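6. Running the cloth demo on open day

Give yourself a good 10 minutes before the first visitors come in, and put a fresh teal cloth on the white table.

1. Wake both Ekach arms and let them settle.
2. Open Clorovon and choose "Visitor loop."
3. Start the run and step back behind the floor tape – your guests will follow your lead!

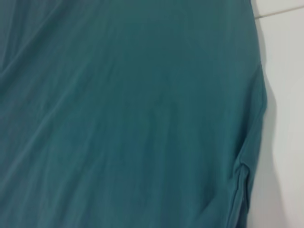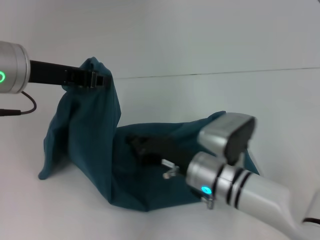 Teal fabric in the wrist view, then both arms at the table

4. Invite questions between runs (people love to ask about the grippers, so take your time).

Note: The loop pauses after 79 runs. Press Resume and carry on chatting.

Caution: Please don't let anyone reach in to straighten the cloth while the arms are live. Press Stop first, then wait for 2 beeps.

Mabli Prothero keeps the spare cloths in the Mathias room.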